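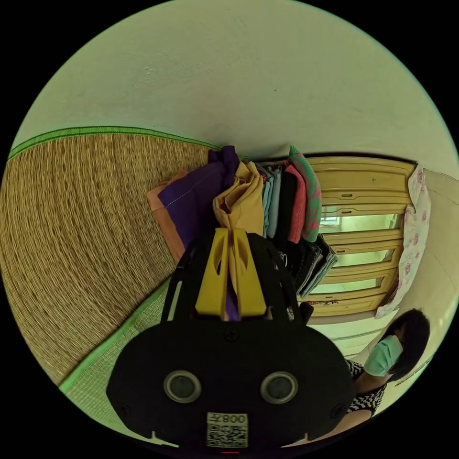
工单标题:叠衣任务回放时夹爪开合量整体偏小,重放必掉布。状态:已解决(解决得不太体面,见文末)。提交组件:Zestwood 标定工具链,回放节点,外加一点感知。现象其实一句话能讲完:手持端录下来的轨迹,放到 Nirkomville 那台臂上重放,手腕位姿全对,指尖永远差一口气捏不住。第一反应当然是怪机械,机械组的第一反应当然是怪软件,双方礼貌地互相怪了一个上午。后来我把有问题的片段翻出来看,008 号手持端,两片黄色手指的指尖捏着一窄条紫色布料,旁边一摞叠好的衣服,人手这边捏住了,没什么可争的。可是同一时刻日志里的开合量写着“半开”。日志很自信,它一向很自信。

环境
录制端:手持夹爪,编号 008,双镜头圆形视场。
回放端:单臂,夹爪与手持端同型号手指。
软件:Hartley 位姿估计,Zestwood 标定包,回放节点跑在工控机上。
数据:这一批一共 1,728 段,全部是地面叠衣和取衣。
复现率:凡是 008 录的,回放都掉。其他编号的手持端录的,偶尔掉,掉得比较有尊严。

复现步骤
1. 取任意一段 008 的叠衣轨迹。
2. 用默认配置跑回放,不加任何平滑。
3. 看着夹爪优雅地到达布边,优雅地合上一半,优雅地空手离开。
预期:捏住布。
实际:给布行了个礼。

记录一:先怀疑延迟
按惯例先查时间戳。位姿和开合量走的是两条话题,理论上同源,实际上各有各的脾气。对齐之后差 18 毫秒,叠衣服这种速度,差这点不至于捏不到。我还是把它补掉了,补完重放,照掉不误。唯一的收获是图上的两条曲线看起来更般配了。

顺手说一句,回放节点里有个参数叫 sync_tolerance,注释写着“不要动”。我动了,什么都没发生。后来查代码,这个参数读进来之后没有任何地方用它。已另开工单,优先级最低,估计会比我在这家公司待得更久。

记录二:再怀疑感知
开合量是从图像里算的:检测左右手指,拟合指尖位置,换算成间距。既然是算出来的,就有算错的余地。我把检测结果叠回原图,发现左指稳得很,右指的指尖点时不时往后缩一截,缩到手指上的椭圆孔附近去。

接着怀疑颜色。检测器的第一级是按颜色粗分割,手指是黄的,而 008 这批片段里有一件芥末黄的衣服,皱起来的那一团正好在指尖后方冒头。分割一看,黄的,都是我的,连成一大片。第二级再拿这片东西去拟合手指轮廓,拟合得相当努力,结果相当离谱。选黄色手指当初的理由是“日常环境里少见”。衣服大概不算日常环境。

把那件衣服占比高的片段剔掉,重新统计,误差小了一截,但没有消失。没有芥末黄的片段照样“半开”。所以颜色是同案犯,主犯另有其人。

记录三:怀疑标定,这次猜对了
圆形视场的镜头,边缘弯得厉害,草席的直纹在画面里都能弯成弧线,去畸变参数差一点,越靠外错得越离谱。可指尖在画面中上部,按理说受影响有限。于是我去看每台手持端的标定文件,一台一台对,对到 008,内参和上一台一模一样,连小数点后最后一位都一样。

两颗镜头的内参小数点后全等,概率上可以去买彩票。更合理的解释是有人复制了文件夹,改了名字,然后去吃饭了。翻提交记录,提交信息写的是“add 008”,诚实得很,确实是 add 了。

顺着往下看,同一个文件里还有一项 gripper_zero,也就是手指完全闭合时的间距零点。这个值也是抄的。008 换过一次手指支架,零点早就变了,文件里还是别人的。换算公式拿实测间距减零点,零点偏小,结果就整体偏大,闭合变半开。病因到此基本坐实:位姿没事,图像没事(除了芥末黄),零点是别家的。

记录四:为什么校验没拦住
标定工具有校验,我专门去读了。它检查三件事:文件在不在,字段全不全,数值是不是数字。008 的文件存在,齐全,而且每个数都是数字。校验通过,绿色对勾,还带一个小庆祝动画。动画是谁加的我不追究,但它播放的时间比校验本身长。

回放端也没有拦。回放节点收到“半开”,觉得半开是一个合法的值,就半开了。从它的角度看,全程没有错误,日志级别 INFO,一片祥和。

处理
1. 008 重新标内参,重新测零点。测零点的办法很土:空手合到底,保持 2 秒,取中位数。
2. 1,728 段里属于 008 的部分,开合量离线重算。位姿不动。
3. 颜色粗分割不再单独作数。手指装在支架上,在画面里能出现的区域就那么一块,用这块区域做掩膜,掩膜外的黄色一律不认。掩膜内的芥末黄靠轮廓拟合的残差来踢,残差大的帧标为无效,前后插值。
4. 校验加一条:任意两台手持端的内参如果逐位相等,报错退出。庆祝动画移到真正通过之后。
5. 回放端加一条:演示里标注了“已捏住”的区间,如果开合量高于闭合阈值,拒绝执行并打印片段编号。

验证
用重算后的数据抽了 200 段在臂上重放。捏取动作全部能合到底,布边能带起来。还有几段带起来之后中途滑脱,看曲线是布太薄、路径太快,和本工单无关,已经转到 Nirnstead 那边的力控列表里。那边回复“收到”,按以往经验,这两个字的有效期很长。

芥末黄那件衣服的片段单独跑了一遍,无效帧比预想的多,连续无效的区间插值出来略显僵硬,但不掉布了。僵硬我可以接受。

遗留
a. 其余手持端的零点没有全部复测,只比对了文件是否雷同。雷同的没有,过期的不敢保证。计划 9 月随支架检查一起做。
b. 手指换颜色的提议又被翻出来了。有人建议紫色。请提议人先去看一眼那摞衣服。
c. 标定文件里目前不记录支架更换日期,所以“早就变了”这句话的依据是一条聊天记录。字段已加,默认值为空,填不填看各位良心。
d. 仓库里还有一个名叫 008_final_new 的目录,和 008 内容不同,和谁都不同。没敢删。知道来历的请在本工单下留言,没有留言的话,下次清理时它会进归档。

2026/10/08 补充:有同事问,既然人手那端捏住了,为什么不直接把开合量在捏取区间里硬写成零。试过,能跑,文首说的“不太体面”指的就是它:修复合入之前,演示用的分支里确实硬写了一版。该分支现已锁定,只读,请不要再从它上面拉新分支。已经拉了的,改回主线之后跑一次完整校验,看到报错再来找我,看到动画就不用来了。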